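Jostora is looking for participants: gripper and camera comparison, Drovdale workshop

We are a small company which makes grippers and wrist cameras for light robot arms. From November we will run a comparison in our workshop in Drovdale, and for this we search for people who would like to operate the arms for some hours. Experience with robots is welcome but it is not required.

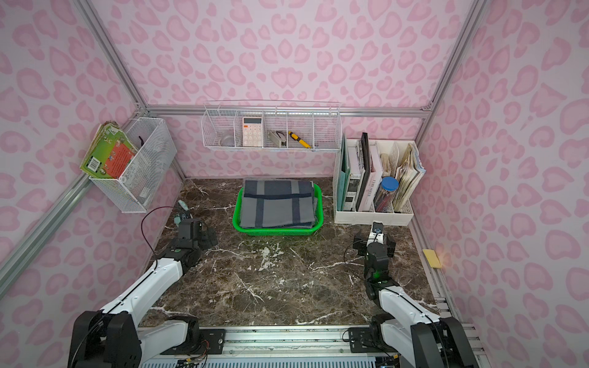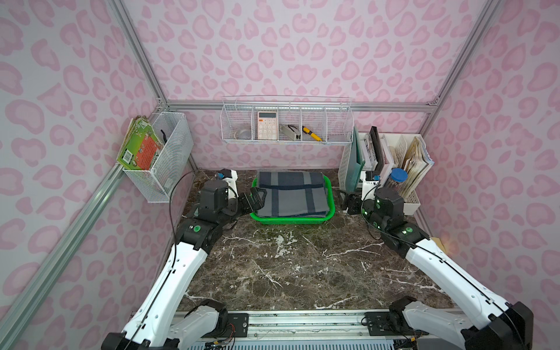 Two arms, one cell, ordinary household and office things.

The purpose of the comparison is to learn which fingers people can work with best when the objects are not prepared for a robot. Until now we tested mostly with cubes and cylinders, and our customers told us, quite rightly, that their homes and offices do not look like this. So the cell is now furnished with wire baskets on the walls, a file organizer in the back corner and a folded plaid cloth at the back of the counter. The cloth is the difficult one. With our old hard fingers an operator takes the top layer and also the layer under it, and with the new soft fingers, which we call Govimar, the hold is gentler but it is slower to close. We have our opinions in the team about which is better, and they do not agree, therefore we want to hear from people outside.

What you will do

You sit in front of the cell and move the two arms with a pair of hand controllers. In one session you make 20 tasks with the first set of fingers, then there is a break with tea, then the same tasks with the second set. Typical tasks are to unfold a cloth and fold it again, to take a book out of a basket, or to put a pen into a container. Part of the sessions is made with the wrist camera view only, without looking directly at the table. After each set you fill in a short form, and at the end we ask you a few questions about tiredness and about what annoyed you.

Each session takes 80 minutes. We look for 80 participants in total, and each person comes one time.

Who can take part

You should be at least 18 years old and able to use both hands comfortably for the whole session. Left-handed people are very welcome, we have too few of them. If you wear glasses, please bring them. You need enough English to follow spoken instructions, or Vietnamese or Spanish if you prefer.

Please do not apply if you have already used the Hầu controller in our earlier trial, as the learning effect would disturb the results.

Payment and data

You receive a shopping voucher at the end of the session, also if you decide to stop earlier. We record the movements of the arms and the pictures from the cell cameras. Your face is not recorded, and your form carries only a number.

How to apply

Write to Thiện Triệu at the workshop office with your name, your age and the hours when you are free. Questions about the grippers or the cameras can go directly to Braulio Meléndez. Applications are open until 16 November 2019 and we answer every message, but please allow us some days.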